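### 4.2 Redistribution of table-clearing work at the Laltby site

The Laltby site is a shared office building with a staff canteen and two floors of meeting rooms. Before the trial, all tables were cleared and wiped by the facilities crew in fixed rounds, the last of which began at 4 p.m. The clearing station supplied by Hamari was introduced in January and took over part of the afternoon round. It removes items from a table, sorts them into waste, cloths and unclaimed property, and leaves wiping to a person. The crew kept its size and its shift pattern for the whole of the trial, so the changes reported in this section concern the content of the work and not the number of people doing it.

We logged 3,550 item removals. Of these, 875 were referred to a crew member through the tablet interface. A referral was raised when the classifier returned no category above the threshold, or when two categories scored within the margin set during commissioning (Section 3.1). Under the earlier arrangement the same decisions had been made at the table, usually without being noticed as decisions. Crew members told us in interviews that they had never thought of sorting as a separate task until the tablet began asking them to do it.

Referrals were unevenly spread across item types. Disposable cups were seldom referred, and most of those that were had been left with liquid inside. Cloths and towels were handled well when folded and less well when spread out. Small dark items gave the most trouble. A button, a lens cap and a bottle cap differ little in outline at the working resolution, yet the first two belong in unclaimed property and the third in waste. 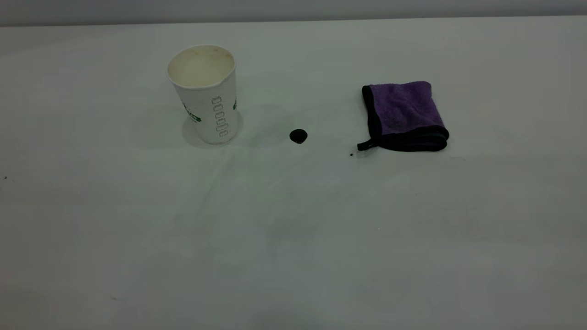

**Figure 6.** Paper cup, small round black object and folded purple towel on a white tabletop.

The cost of a wrong answer is also uneven. A cup placed with unclaimed property is a minor nuisance, while a personal item placed in waste is hard to recover once the bag has been closed. The crew responded by adopting a rule of their own, under which any small item they could not identify on the tablet was sent to unclaimed property. The rule does not appear in the Flostberg operating procedure, which the site had adopted without changes. It was passed on verbally and was in general use by the third week.

Interruption was the most common complaint. Referrals arrived while crew members were occupied elsewhere, often on another floor, and the station held its position until an answer was given. In one stretch of the trial we recorded 82 referrals in a single afternoon, and 37 of them reached the same person, who was nearest to the station according to the roster but was working in the kitchen at the time. Rotating the tablet by the hour reduced complaints but made answers less consistent, particularly for cloths.

Wiping was unchanged in method but moved later in the shift. Smudges and crumbs had previously been dealt with as each table was cleared. With clearing and wiping separated, a table could stand empty for some time before anyone returned to it, and two crew members described this as leaving a job half done. Fernandes, the contractor employing the crew, has since asked for wiping to be scheduled table by table. The effect of that change falls outside the period studied.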